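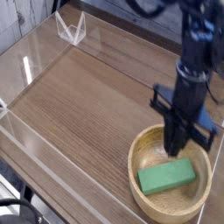 Sunday morning walk round the old town at Flisden, done with my clipboard before the coach parties turned up. I look after the buildings side of our architectural history trail, and twice a year I go round all nine stops to see what's loose, leaning or leaking (usually the Lolness gatehouse, bless it). I sort my finds by colour, and green means carry on as normal. Amber is keep an eye on it, red is rope it off.

1. Town wall, north stretch – AMBER
Medieval at the bottom, Victorian on top, and you can see the join from across the road! Mortar is soft at knee height for some 40 paces. Please don't let groups sit on it.

2. Lolness gatehouse, stairs – RED
The handrail wobbles at the second turn and I could lift one tread with my fingers. Shut until it's fixed. Ground floor is fine.

3. Heitmann warehouse, outside – GREEN
Lovely. Gutters clear, hoist beam sound, and the 161 painted over the door is still easy to read.

4. Heitmann warehouse, cellar – AMBER
Puddle by the far vault again. Head height is low, so warn your tall visitors.

5. Uvow chapel, floor – GREEN
Tiles all firm. I do love this floor, it's been patched so many times you could teach a whole term from it.

6. Uvow chapel, gallery – AMBER
Keep to small groups. The old sign says 200 people, which I wouldn't try with 20 myself.

Stops 7 to 9 – not done, rain. I'll go back in June with better boots.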